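Jarnero Moisture Absorber Tub, Refillable

Sold for bathrooms, laundry corners and closets. Pack of 3 tubs, lavender or unscented.

The label says one tub "controls damp" in a room of any size. We doubt that. It's a plastic cup of salt crystals with a grid on top, and it pulls some water out of the air nearby. In a shut cabinet it earns its shelf space. In an open bathroom it is up against every shower you take, and the shower wins.

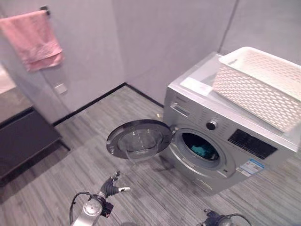 Will it stop towels from smelling musty?
Only if the room already dries out between showers. A tub can't do the work of a fan, and we wouldn't buy it for that.

Jarnero also claims each refill lasts 8 weeks. Ours was full of brine in 3, during a wet February, and the level line was hard to read through the cloudy plastic. The older Brilthorpe tub has a clear base and costs less – but its lid pops off if you look at it wrong.

Laundry areas are a mixed case. Set the tub on a shelf, well away from anything that shakes, and don't expect it to fix a smell that's coming from a drain or a rubber seal. Spilled brine is slippery and hard on metal, so wipe it up with plenty of water.
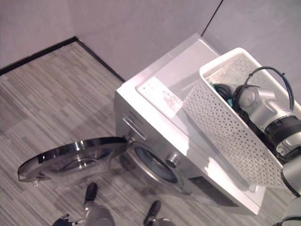 Leanne Horrocks wrote to us that she went through 7 refills before she found the slow leak under her sink, and that the tubs had only made it easier to ignore. She still keeps one in the linen closet and thinks it's fine there.

The lavender version is the same product with perfume. Skip it unless you like the scent for its own sake.

Refills: sold separately, fit Jarnero tubs only
Keep away from: children, pets, leather, bare metal
Returns: unopened packs only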